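About Us

Hi, and thanks for clicking through to the page most people skip! I'm the person who started Dusent, and I still answer a good chunk of the email, so if you've written to us there's a decent chance you've already met me. I'll try to keep this friendly and short, though I've never been good at the second one.

What we make

Dusent makes one thing, really, and it's called the Harb kit. Harb is a tabletop practice set for robot arms. You get a board, a set of chunky colored shapes, a straight pusher rod that goes on the end of your arm, a sheet of printed tags so your camera knows where things are, and a software package that ties it all together. What you do with it is push stuff around. That sounds like the world's dullest hobby until you've tried to get a robot to do it, and then it eats your whole weekend (and the next one).

We sell Harb to college labs, high school robotics clubs, a few companies that want a cheap way to compare control software, and a surprising number of people with an arm in the garage. We don't sell arms. Folks ask all the time, and the answer is that there are plenty of good ones out there already and we'd be terrible at it. Bring your own, bolt it down well, and we'll help with the rest.

How we got here

Before Dusent I taught an intro robotics class at night, in a building in Hiramside that used to be a dental supply warehouse. I had 16 students, two arms and one evening session that started at six thirty and was supposed to end at nine. The plan for the term was picking and placing, same as every other class like it. We spent five sessions fighting with grippers. The fingers slipped, the cables came loose, one pad fell off and was never seen again, and by the end of each evening my students knew a great deal about tape and very little about robots.

So one night I took the grippers off. I stuck a plain rod on each arm, dumped some toy blocks on a piece of shelving and said okay, no picking up tonight, just shove the cube over to the corner. The room changed right away. People were arguing about angles! Somebody pushed a block on the wrong side and it spun off sideways, and we got a full hour of good talk about friction out of that one mistake. I drove home way too wound up to sleep.

I made the first real sets for the class that followed, then a friend at another school wanted some, and then a friend of that friend. By the next June I had sold 200 kits out of my dining room and my family very much wanted the dining room back. We rented the front half of a workshop on the east side of Hiramside, and that's still where every kit gets sorted, checked and packed.

Why pushing?

Pushing is honest work for a robot. There's no clamp to cover for a sloppy approach. If the rod meets the block a little off center, the block turns, and now your neat plan is wrong and the software has to notice and do something about it. Flat sides act one way and round sides act another. A star can catch on its neighbor. A cylinder is polite right up to the moment it isn't. You can learn an awful lot about planning, seeing and recovering from a bad move without ever lifting anything off the table.

It also happens to be pretty gentle on gear. A rod has no moving parts, so there's very little on it to wear out, and a beginner can make a bunch of bad moves before anything expensive gets involved. I do still want you to set your speed and force limits before you start. Please. The guide puts that on page one and I'd love it if you read page one.

What's in a Harb kit

The standard kit has the shapes (stars, hearts, cubes, cylinders and triangular prisms, in red, green, blue and yellow), the rod and its mounting plate, the tag sheet, and a printed guide with the first set of exercises. The board comes separately. We found out early that everyone's table is different, and a lot of schools would sooner cut their own than pay for shipping on something that big. If you do want one from us, tell us how much room you have and we'll talk it through with you.

The textures on the shapes vary a bit, and I get questions about that. Some faces are smooth and shiny, others have ridges or a fine pattern. We like it that way. A camera that has only ever looked at one kind of surface gets a nasty surprise when it meets another, and I'd much prefer that it happen in your practice sessions than halfway through your demo.

Then there's Orkard, the software. Orkard takes the picture from your camera, finds the tags, works out where the board is and gives you a simple way to send the rod from here to there. It also keeps a log of every push. You can play a log back, compare two runs, or hand it to a student and say "figure out where this went wrong" — that last one is my favorite homework to give. Orkard comes with the kit, there's no yearly fee, and you can put it on as many of the machines in your lab as you like.

How we test

We run our own kits hard before we let anybody buy a new version. Each Orkard release has to get through 1000 pushes on the bench before it goes up on the download page, and we start the count over if we change anything that touches the motion code. It's slow. I've been told it's too slow. But I remember standing in front of that night class with software that had worked fine at home, and I'm not eager to hand that feeling to another teacher.

The exercises get the same treatment. The ones in the guide go from easy (push one block to a mark) to properly mean (sort a tight group by color without knocking the rest out of place). Getting a group apart is the one I could talk about all day. You've got several shapes leaning on each other's business, you want only one of them, and any push you make is going to move its friends. Do you go around? Do you nudge the whole bunch and see what opens up? We've had customers send in ways of doing it that are a lot smarter than ours, and with their okay a few of those have gone into the guide. 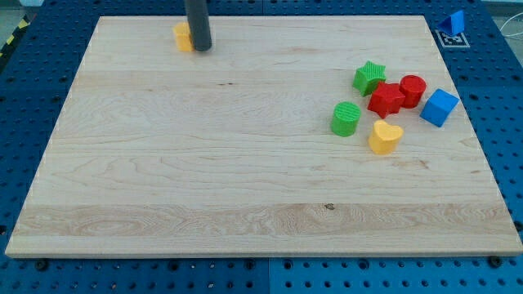
Harb shapes on the maple-look board, with the rod over by the yellow block and six more bunched up on the right.

What we're like to deal with

We're small. When you write in, you get a person who has put a kit together and has probably made the same mistake you're writing about. I've mounted the rod crooked. I've printed the tags at the wrong scale and then spent a long afternoon blaming the camera. So please don't feel silly asking, and do send your log file along with the question if you can (it's under Help, then Save Log) and we'll get to an answer much faster.

Spare parts are sold one at a time. If you lose a heart, you can buy a heart. I feel strongly about this one! I've had to buy a whole new box of something just to replace a single piece, and it made me grumpy for days, so every shape, every plate and every tag sheet has its own listing in the shop.

We also take old kits back. If your club folds or your lab moves on to something else, mail it in and we'll clean it up, fill in what's missing and pass it to a school that asked for one. There's a waiting list for these and it moves in fits and starts, depending on what shows up in the mail.

A few things we don't do, to save you the email: we don't write custom control software for hire, we don't do factory work, and Harb isn't a toy for little kids. It's for people who already have a robot arm set up safely and somebody around who knows where the stop button is.

Coming up

We're working on a second set of exercises aimed at two-arm setups, and Orkard is getting a better way to mark out target areas, which has been the top request for ages. I've also been fiddling with a larger set of shapes for people with bigger tables. No promises on that — the last batch of samples had a heart so wide it looked like a pair of earmuffs, so we're back to the drawings.

Come say hello

Our workshop is at 1281 Orchard Cut Road in Hiramside, and visitors are welcome if you let us know first. Mornings are packing time and pretty noisy, so after two in the afternoon is best. You're welcome to bring your own code on a laptop and try it on our bench before you buy anything. Teachers, ask about the classroom bundle while you're here, or use the contact form and put "classroom" in the subject line so it lands in the right pile.

Contact us | Shop Harb kits | Download Orkard | Spare parts | Send back an old kit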